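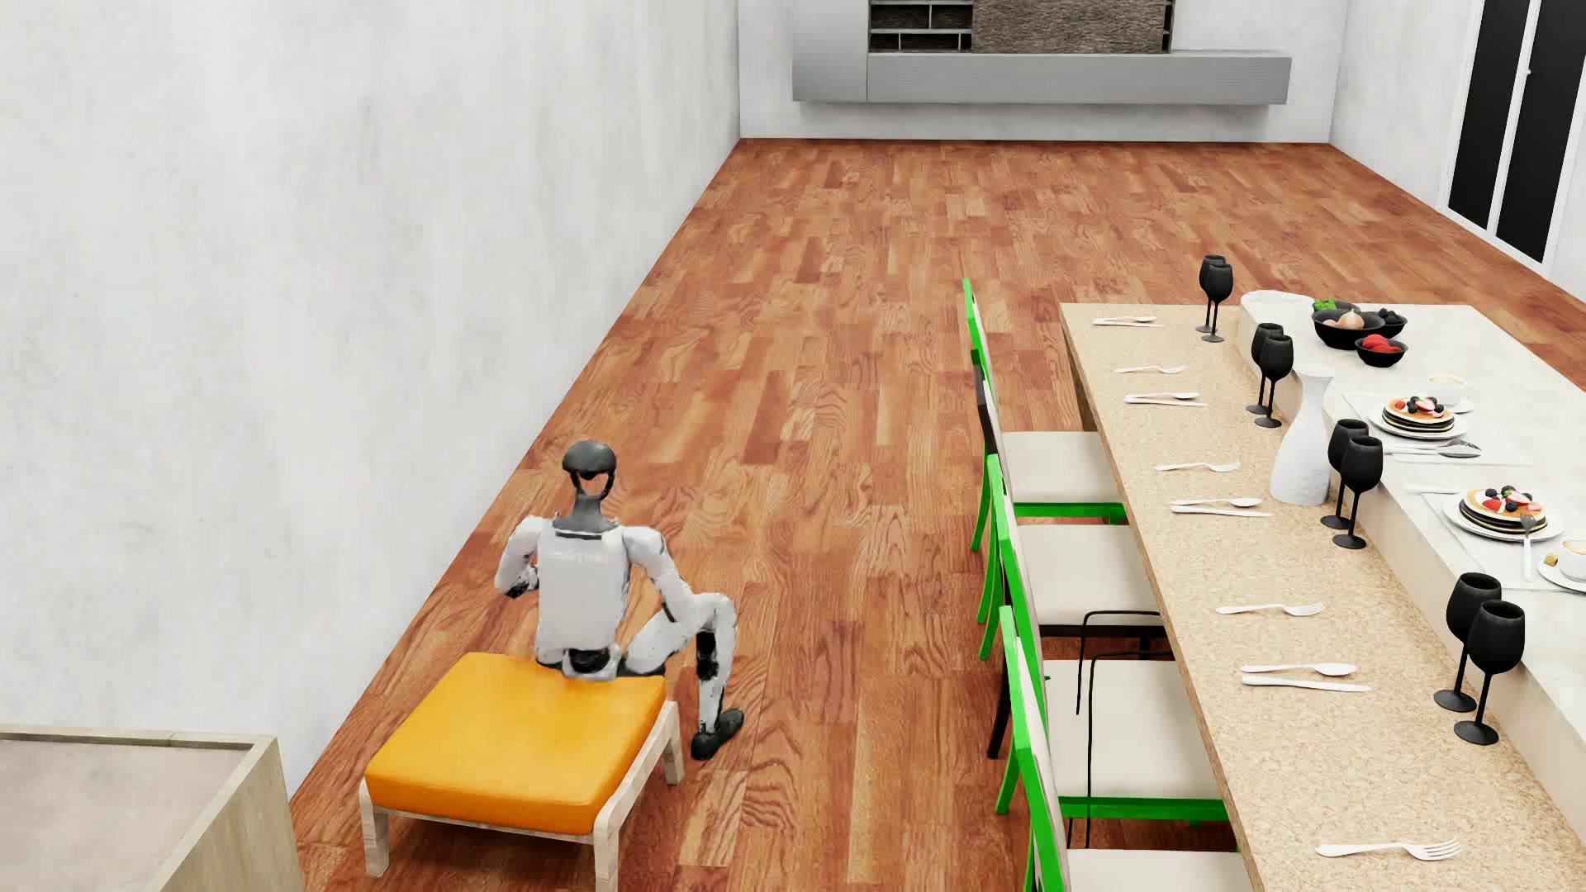

The medal in the biscuit tin

My grandfather's medals lived in a biscuit tin, underneath the spare fuses and a ball of string he was saving for a parcel large enough to deserve it. He had sent off for them in 1953 or thereabouts, filled in the form, received a small cardboard box by return and never had them mounted. When I asked what they were for, he said they were for being there. Then he asked whether I had moved the fuses.

I have been thinking about the tin because our local museum has reopened its wartime gallery, and the first thing you meet on the way in is a wall of decorations. They are beautifully lit. Each has a little card giving the name, the rank, the deed and the date. Next to them is a touch screen on which you may search for your own relatives, and where I typed in my grandfather and was offered a man from the wrong regiment who had once owned a horse.

I have nothing against the men on the wall. I have read the cards, and on my best morning, after a good breakfast, I could not have done what any of them did. My quarrel is with the wall, and with our habit of treating a list of awards as if it were a list of what happened.

Consider how a gallantry medal was got. You had to do something remarkable, which was the easy part, in the sense that a surprising number of people managed it. Then somebody had to see you. That somebody had to be an officer, or be able to find one who would listen, and he had to live through the rest of the week. He had to want to write it up, and be able to write. The form went to someone who had not been there, and from him to someone who had been even less there, and at each desk it could be lowered a grade, or sat upon, or put beneath a cup of tea. There was a ration, too, more or less. A unit that had already had its share of bravery for the month was expected to be sensible until the next one.

What you have at the end of this is a record of deeds that were witnessed by the right people and described in decent prose. I don't call it a false record. I would call it a sample, and any sample drawn by one rank about another will have a certain slant to it.

My grandfather was a stoker in a small convoy escort, the Lashari, which went back and forth across the North Atlantic until somebody told her to stop. He worked below the waterline, in a noise he could still do an impression of at eighty. If a torpedo had come in, he and the rest of the watch would have been the first to know and the last to be asked about it. No officer could have observed his conduct under fire, as there was a steel deck in between. I have looked up the ship's awards. There were 13 of them by the end, and all but two went to people who worked in daylight.

You might suppose the engine room was full of cowards. The alternative is that courage in the engine room consisted of staying where you were and adjusting a valve, which is hard to put into a citation.

It gets worse the further you go from the bridge. The merchant ships the Lashari was shepherding were crewed by men from half the ports of the world, paid on different scales for drowning in the same water. Their names were sometimes taken down by a clerk who spelled them as they struck him. One of those ships, the Skaren, lost 38 of her crew in a single night. The gallery has a photograph of her, and a card with her tonnage. It has her length as well. It also has her master's sextant, in a case of its own. For the rest it has the words "and her crew".

This is where someone usually says that you can't put everybody on the wall. I have heard it said in the gallery itself, by a man in a very good coat. He is right, you can't, the wall being only so long. You could, however, put up a card saying who isn't there and how that came about, and it would cost less than the lighting.

Someone else usually says that we ought to go back and award the missing medals now. I have more sympathy with this, and I still find myself shuffling my feet. When a government hands a decoration to a granddaughter in her seventies, it does a decent thing, and I would stand and clap with everyone else. But it is remarkable how good the hander-out always looks in the photographs. A country withholds a thing for most of a century, gives it to the dead man's family over sandwiches, and goes home feeling it has been rather big about it. The apology is generally a paragraph. The speech about how far we have come runs to several pages.

And a late medal can tidy away the very thing you want to look at. Put it in the case with the others and it looks as if it had always been there. In 6 years or so the card fades, a new one is printed, and the long delay drops off the end because of the word limit. I would give the medals, all of them, whenever the evidence holds up. I would only ask that the old refusal be framed and hung beside them: the form, with the initials in the margin and the ring from the tea.

Such paper does survive, more of it than you'd think. I spent part of January in the record office reading a file on the shelling of a supply dump at a place called Andon, where a labour company spent a night dragging ammunition away from a fire. The company was nearly 2000 strong. The recommendation names one man, a lieutenant, who "directed the work". I dare say he directed it very well. In the margin a different hand has written "and the men?", and underneath, in a third hand, "noted". That was all. I have seldom met a word working as hard as that "noted".

I copied it down and took it to the museum, where they were kind to me, in the way people are kind to someone who has brought a carrier bag. The gallery, they explained, was paid for by a bequest, the Prument, whose terms refer to "the display of honours and decorations". A pencilled question in a margin was not an honour. I said I thought it was about the only one in the file. They gave me a leaflet on becoming a Friend of the museum, and I have since become one, which entitles me to ten per cent off in the café.

What would I have them do? Keep the medals up, certainly. Put the crew list of the Skaren opposite, misspellings and all, with the rates of pay. Have a headset with the sound of a stokehold in it and let people see how long they keep it on. Print "and the men?" at a decent size, somewhere near the door, and leave out the reply.

As for the biscuit tin, it has come down to me, string included. The museum did offer to take the medals, on the understanding that they would go into store, as campaign medals are common and the case is full. I said I would think about it. I have thought about it, and they are staying with the fuses.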